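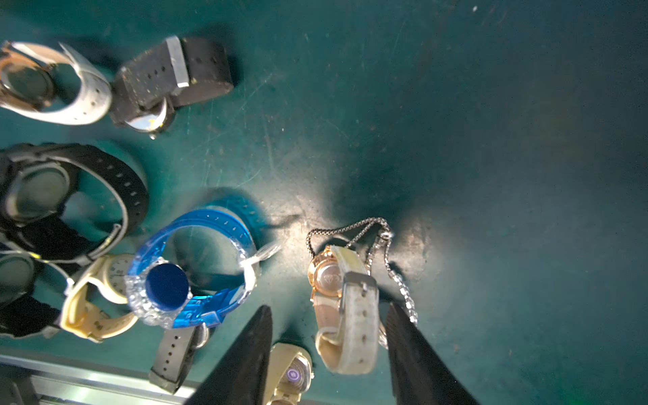 Keeping Time in Udgate: What Happens to Old Watches
Project report by Duygu Güneş and Kaan Kırmızıgül

We started this project with a drawer. Kaan's grandmother keeps every watch anyone in the family has ever stopped wearing, and when we asked her why, she talked for most of an afternoon. By the end we had dropped our first topic (bus routes, sorry to our teacher!) and wanted to know what the rest of our town does with the watches it no longer wears.

Background
Udgate used to be a watch town. The Sezer works on Flerusgate made cases and dials, and at its busiest it employed up to 320 people. The building is apartments now, but the old clock over the gate still runs, and the street still empties a little at noon when it strikes. The local history room has the factory's order books, and we loved these. One page lists 3,093 dials sent out in a single December, all in the same neat handwriting.

Method
We interviewed 12 residents, most of them at the Sunday market, and spent two long mornings in the history room. We asked everybody the same things: do you wear a watch, where did it come from, and what did you do with the one before it? People were so generous with their stories that our ten-minute interviews almost never lasted ten minutes.

What we found
Hardly anyone throws a watch away. Even people who check the time on their phones had an old one at home, often with a dead battery. A retired bus driver told us he winds his father's watch every night and has never once worn it outside. A nurse prefers the kind that pins to her uniform, and she has gone through so many of those that she laughed when we asked about the first. We had expected the expensive ones to be the treasured ones, and we were wrong – the stories that made people stop and think were mostly about cheap birthday presents.

The other surprise was repair. Ivier, the little shop behind the post office, mostly changes batteries and straps, but the owner let us watch her take apart a mechanical movement. Seeing the balance wheel swing back and forth under her magnifier was the best part of the whole project. She says younger customers are coming in with watches they inherited, and that they ask many more questions than their parents did.

Problems
Our sample is small and leans toward people who like to chat at markets. We also forgot to write down ages for the first few interviews, so we could not compare age groups the way we had planned. The order books have a gap where some volumes got damp, and we would love to know what was in them.

Next steps
Kaan wants to record former Sezer workers on audio while he still can. Duygu is drawing a map of where the factory's suppliers used to be, and has already found the old glass cutter's doorway on Flerusgate with the name still carved above it.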